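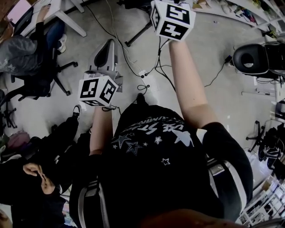 Wanted: chunky cats and the people who feed them

Hi! I'm Jirayu, and I run the weight clinic at Panyasiri, the small animal practice on the hill side of Conbridge (next to the tile shop, parking in back). I'm looking for 73 indoor cats who could stand to lose a pound or two, plus one patient human per cat, for a feeding study that starts in November and goes for 12 weeks.

Quick background. Last year I went through the charts of every adult cat we'd weighed at the practice, 2,882 of them, and I kept seeing the same thing. People cut the food, the cat lost a little, the cat complained at five in the morning, the food went back up. I've lived this myself with my own cat, Ornau, who is 16 pounds and very loud about it. So I want to find out if splitting the same daily food into more, smaller meals makes it easier for owners to stick with the plan. Same calories, same food, just a different schedule.

Who can join

Your cat should be between two and ten years old, spayed or neutered, and living indoors full time. A screened porch is fine. We need a body condition score of 7 or higher out of 9, and if you have no idea what that means, don't worry, we'll score your cat at the first visit. Cats with diabetes, kidney disease or thyroid trouble can't take part, and neither can cats on prescription food. More than one cat in the house is okay as long as you can feed them in separate rooms. I know how that sounds. Closing the bathroom door on one of them works for most people.

Dogs, sorry, not this time. Huw Sayce down the hall is thinking about a beagle version for next year and you can leave your name for him at the desk.

What you'd be doing

You'd weigh out the food every day on a kitchen scale (we lend you one) and write it down in a little log. Half the group feeds twice a day and half feeds five times a day, with a timed feeder we also lend you. You don't get to pick your group, it's drawn at random, so please only sign up if you could live with either one! Treats are allowed but they have to go in the log too, including the ones your kids or your mother-in-law hand out.

You'd bring the cat in four times: once at the start, then at weeks four, eight and twelve. Visits run 20 minutes or so, and we have slots until 7 p.m. for people who work. The first and last visits include a small blood draw. If your cat hates the carrier, tell me ahead of time and I'll call you in from the car so you can skip the waiting room.

What you get

Exams and bloodwork during the study are free. You also get $100 at the final visit, and you keep the scale. The feeder has to come back, but if you've fallen in love with it we'll sell it to you for half price. Vendunia, the pet supply store on the square, is giving every household a bag of litter, pine or clay, your choice.

You can quit any time, for any reason, and it won't change how we treat you or your cat. If a cat loses weight too fast or stops eating, I take them out of the study and we look after them right away. Please call me the same day if your cat skips food for a full day, even if they seem fine otherwise.

How to sign up

Stop by the front desk or call and ask for the cat study. Have your cat's age, current food and best guess at weight handy. You don't have to be a Panyasiri client already, though I'll want to see records from your regular vet. I call everyone back myself, mostly in the evening after 6, so pick up if it's a Conbridge number you don't know!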